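Fry basket

A fry basket is an open container of wire mesh used to lower food into hot oil and lift it out again. Most have a stiff rim, a long handle and a hook for hanging the basket over the pot to drain.

Makers often claim that a finer mesh gives crisper food. The evidence for this is thin. The claim usually traces back to sales material, such as the Ketik catalog, which gave no test results. Oil temperature and crowding are better supported explanations.

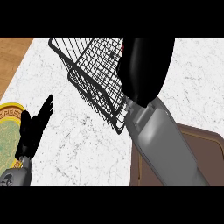

A black wire fry basket on a marble countertop, computer rendering.

The origin of the basket is also disputed. A popular story places it in the market kitchens of Parkent, but no dated record has been produced, and wire skimmers of similar shape were in use in many places. The story may be little more than local pride.

Claims about service life deserve the same caution. Drerkar rated its baskets for 2,000 uses – a figure that says little without knowing the oil, the load or the cleaning method. Coatings tend to wear first at the welds and along the rim.

See also: Deep frying, Skimmer, Wire mesh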